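Sketch workshop notes, January, 4.15 pm

Read-through of the Idumdale sketch. It ran 47 lines and the laugh came on line 2, so Maja is cutting the middle (hooray!).

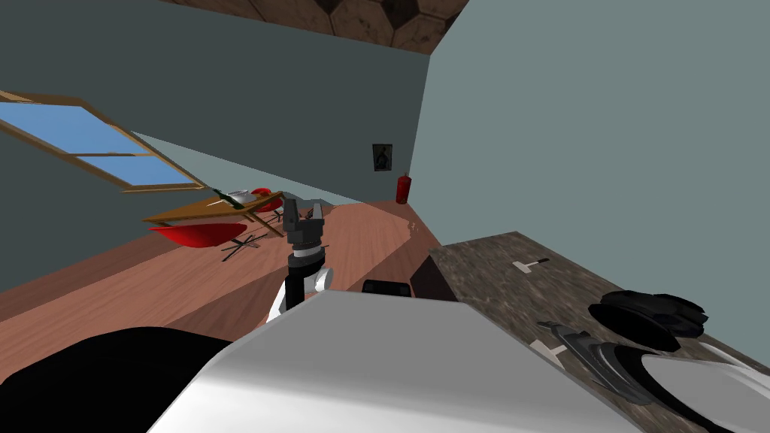

Image: Kipchumba Mwaipopo / Ramska

Leokadia wants a guest host who can sing – I'd settle for one who can read cue cards.

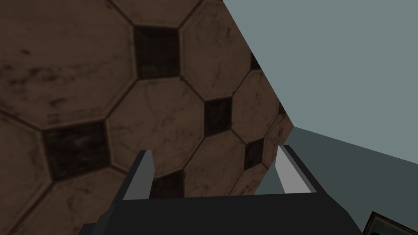 Tried the weather-desk bit again with Marianna as the newsreader. Much better slow, around 60 seconds before the first interruption.
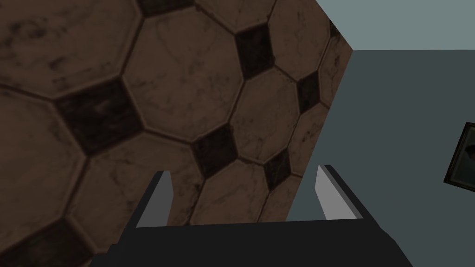

Still no ending. Kazimiera's phone gag might do, will try it tomorrow.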